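Chiamaka Isah signs on for second season of Litora

September 27, 2019

Chiamaka Isah, the YouTube personality who built a following by reviewing other people's apologies, will return for a second season of the web series Litora, producer Urkus has confirmed.

The renewal comes as a mild surprise to anyone who watched the first one. Isah played a lighthouse keeper with a podcast, and the finale ran 52 minutes -- four of them credits. Critics were kind about the lighthouse.

Co-star Yhon Cuervo is also back, having told his subscribers in April that he was leaving acting to focus on his candle line. The candles are now half price.
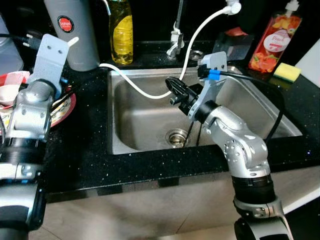 A kitchen sink with dishes stacked on the counter.

Isah runs two channels, one for reviews and one for vlogs, and has posted over 919 videos between them. She announced the news in a clip titled "We need to talk", her favourite title to date. Filming starts once Cuervo's moustache grows back.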